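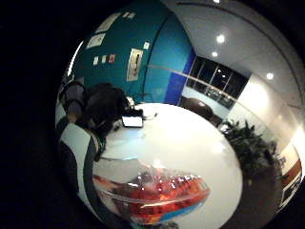 How to work out a goals-per-minute figure for your Sunday league striker

Every amateur team has a forward who believes he is having a historic season. With a spreadsheet and a little patience you can find out, and then decide whether to tell him.

What you need

The match reports for the season, a list of substitutions with times, and a strong stomach. At Allier Rovers we keep ours in a shared folder that three people can edit and one person does.

Step 1: Get the minutes right

Start a row for each game. Enter the minute he came on and the minute he went off. If your referee plays short halves when it rains, use the real length of the match. A player who came on after 60 minutes gets credit for what was left and no more, however long he spent warming up in front of the parking lot.

Step 2: Enter goals and assists separately

Goals are easy. Assists will cost you friends. Pick a rule before you open the file: the last pass before the goal counts, and a shot that bounces off the keeper's knees doesn't. Our winger still brings up the De Haan Cup semifinal, where he claims 2 assists on a single goal.

Step 3: Divide

Add up the minutes, then divide by goals plus assists. Lower is better. Explain this early, as somebody will proudly announce that his number is the highest on the team.

Step 4: Set a minimum

Without one, the best player in club history will be a defender who came on late against Jomska and scored with his shoulder. We ask for at least 27 goals and assists across a career for the all-time table. For a single season, use a minimum number of minutes instead.

Step 5: Publish

Post the table in December, when half the season is gone and nobody can blame the heat. Leave out penalties in a second column if your taker is insufferable.

Goalkeepers will ask for a table too. Save version one before you start on that.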